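Snack storage for a break room, bags keep ending up on the floor

Posted in: Small Office and Shared Spaces

marlow_k
Member

We have a break room that feeds 50 people over two shifts. Snacks come in by the case and get dumped in one deep bin under the counter. By the middle of the afternoon half the bags are crushed, the ones on the bottom never get eaten, and people pull things out to find what they want and leave them lying there.

I have $700 to spend and one wall I can use. No plumbing or outlets on it. I was looking at a Zosano wire rack with slanted shelves, but I've only seen it in the catalog. Has anyone used one for chip bags, or is it really made for boxes?

Vending machines are out. We had one and it was taken away.

tess.orr
Member

We have the Zosano rack. It's fine for granola bars and boxed crackers. Chip bags slide down and pile up at the front lip, and then the front one gets squashed by the others. We ended up putting the bags in open baskets on the bottom shelf and using the slanted part for bars.

If you buy it, get the deeper lip. It costs more but the standard one is too low for anything puffy.

hobartdale
Senior Member

Skip the rack. Clips on a rail. You hang the bags by the top seam, one flavor per rail, and people pull off the front one. Gas stations have done it this way for decades. A strip of clips costs next to nothing and you will have most of your $700 left over.

marlow_k
Member

How do the clips hold up with people yanking on them? Our crowd isn't gentle.

hobartdale
Senior Member

Metal ones hold. Plastic ones don't. Put the heavy bags low.

L. Kļaviņa
Member

I run the supply room for a shared building, four tenants, one kitchen. We tried clips for a winter and I took them down in November. The top seam is the part people need to open the bag, and when it has been hanging from a clip it gets bent and sometimes it starts to come apart. Then you have stale chips and a complaint. I also found that people do not unclip. They pull, and the next bag drops, and it stays where it dropped.
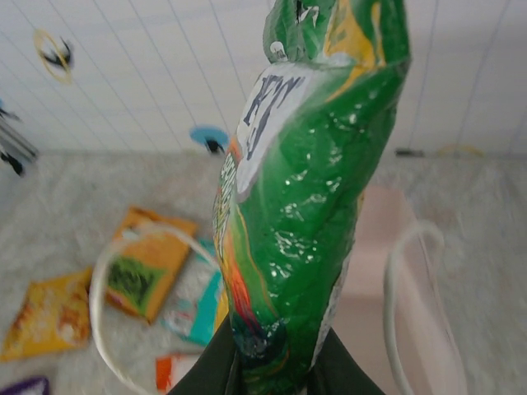

My own preference is to store by the kind of package first and by flavor second. Pillow bags go standing up in shallow bins, one row deep, and flat packs and bars go in a drawer or tray. The color does most of the sorting if you let it. A shiny green bag next to an orange and yellow one can be told apart from the doorway, and you don't need labels for that. Yellow next to orange and yellow is where people go wrong, so I keep those bins apart and put something like a white and teal package between them. The brand name is less help than you would think. Once a bag is twisted or wrinkled you may get two letters of it at an angle, and the rest is folded away. I stopped facing the names forward and started facing the biggest block of color forward.

Shallow bins also mean you can see when one is low. With a deep bin you find out when it's empty.

Laine

tess.orr
Member

The color thing is true. Our second shift can't remember any of the names but they all know "the green ones."

hobartdale
Senior Member

I don't agree about the seams. If the seam is splitting, the clip is too tight or the bag is too heavy for it. I've hung single-serve bags for years and never had one open up on me. For family size, sure, use a bin.

As for bags dropping, that's a spacing problem. Leave a hand's width between clips.

L. Kļaviņa
Member

Ours were single-serve. The clips were the Sunley ones with teeth. It may be that a smooth clip does less damage, I haven't tried it.

With a hand's width between clips I would get very few bags on a wall. I have four tenants to stock for.

hobartdale
Senior Member

The toothed ones are for paperwork. That's your problem right there.

pdx_nora
New Member

Question for Laine. What do you use for the shallow bins? I've looked at Guvero and Zoubi and can't tell the difference apart from the price.

L. Kļaviņa
Member

I have both. The Guvero bins are stiffer and they stack. The Zoubi ones are a softer plastic and bow out at the sides when full, but they are easier to wipe out. If they sit on a shelf it doesn't matter much. If you want to hang them on a wall, get Guvero.

Measure a full bag before you order. Measure it standing up, with the air in it, and add 2 inches for fingers. I ordered my first set by the size printed for flat bags and had to send them back.

marlow_k
Member

This is useful, thanks. I think the wall can take both. Bins along the middle for chip bags and a rail at the side for the small things that come with a hang hole already punched in them. I had forgotten some of them have the hole.

What about the floor? Even with bins I expect some will land there. We have short gray carpet and it holds crumbs.

tess.orr
Member

Put a boot tray under the wall. Anything that falls goes in the tray and you can carry it out and shake it. And set a rule for what happens to a bag that fell. Ours is that sealed goes back in the bin, open goes in the trash.

hobartdale
Senior Member

A tray is a trip hazard with 50 people going through. Pull up the carpet on that side and put down vinyl.

tess.orr
Member

It's flat against the wall. In our room people walk around it.

marlow_k
Member

The building won't let me touch the carpet, so it'll be the tray.

Order so far is a set of Guvero bins, one smooth-clip rail, and a boot tray. That comes in under $700 even with shipping. I'll leave the Zosano rack for now. The bins should be here before the next case delivery, and I'll post how the first month goes.

pdx_nora
New Member

Please post the bin size too when you've measured.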